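Favel Monitor 3
Uptime and response time checks for web applications

Favel watches your web app from 19 locations and tells you which step of a page load is dragging. 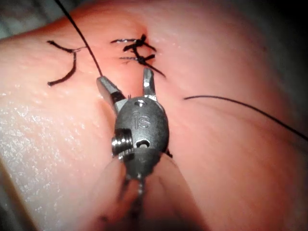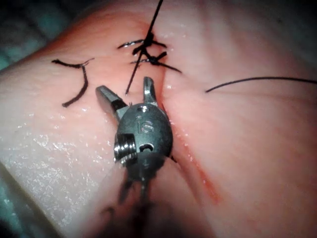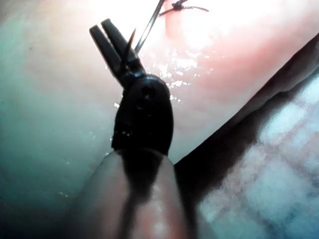

Version 3 is our favourite so far! Slow database calls now sit right beside the page that made them (we use this view all day at Mosatville), and alerts go to email or Uner chat.

Checks per day: 3,000
History kept: 7 months
Runs on: Linux and Windows Server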